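Sorting the chopstick drawer

Chopsticks collect in a kitchen the way lids do. Once there are more than a few pairs, they end up loose with the peelers and skewers, and finding two that match takes longer than setting the table. A small plastic basket with open sides solves most of it. Stand them upright so air can get in, and keep the basket near the stove.

Start by emptying everything onto a cloth, which keeps round sticks from rolling off. Sort by color first, then by length, then by the shape of the thick end. Pale wood and dark wood are easy to tell apart. Two dark pairs from different sets are harder, so lay them side by side and line up the ends. 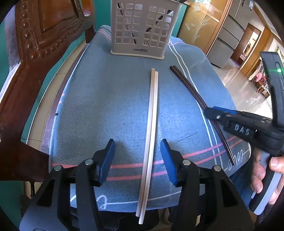

Jocelyn Javier prefers to sort by feel: squared ends in one pile, round ends in another, and color last, because the pale ones in her house have all darkened at different rates.

Either order works. Put singles to one side until the whole lot has been sorted. A stick with no partner is still good for stirring paint or holding up a seedling – just don't put it back with the rest.

Check each one before it goes back. Run a thumb along the shaft and pull out any that are split, fuzzy or warped. Light sanding with fine paper will take off a rough spot on bare wood. Leave lacquered ones alone, and throw them out if the coating is flaking.

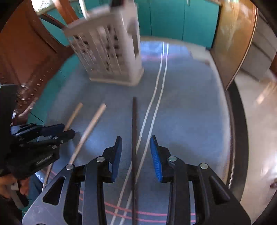

Washing and drying

Wash by hand in warm soapy water and don't leave them to soak. Rub them dry with a towel, then stand them thick end down overnight. Wash the basket too, using an old toothbrush for the slots. Crumbs settle in the bottom, so tip it out over the sink every month or so.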